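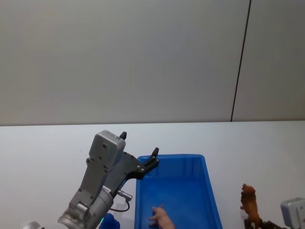 Pretley Household Sorting Word List

A plain word list of household recycling and trash terms, with the sorting category each one falls under. It was put together for the Pretley town website, so that a search for "yogurt cup" or "pizza box" lands on the right page. Other towns are free to reuse it.

What is in it

There are 618 entries in one CSV file, words.csv. Each row has four columns:

term: the word or phrase, lowercase, singular
category: paper, containers, food, drop-off or trash
also: other spellings and local names, split by semicolons
note: short free text, often blank

Of the 618 entries, 267 have something in the "also" column. The "note" column is used for 111 of them, mostly batteries, paint and light bulbs.

Where the terms came from

The first 100 terms were copied from the old printed leaflet. The rest came from search terms typed into the town site and from questions phoned in to the Ostis Road drop-off. Search terms with a street address or phone number in them were thrown out before anyone worked on the list.

Known problems

Categories follow the Pretley rules only. Trudia takes cartons with paper, and Pretley takes them with containers, so check before you copy rows over.
"Tray" appears twice, once for foil and once for plastic. Both rows are correct. Match on the note column as well.
Brand names were left out, except where people use them as the everyday word.
Garden waste is thin. Most of those calls go to Pfeiffer, the yard waste hauler, and we have no record of them.
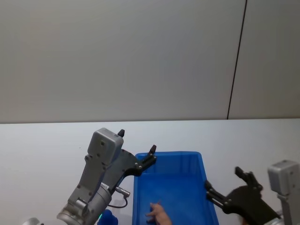

Changes

1.2: food category split off from trash. Drop-off hours removed from notes, as the Sunday hours kept changing.
1.1: fixed semicolons inside quoted fields.
1.0: first version.

License

CC BY 4.0. Credit "Pretley Household Sorting Word List" and give the version number.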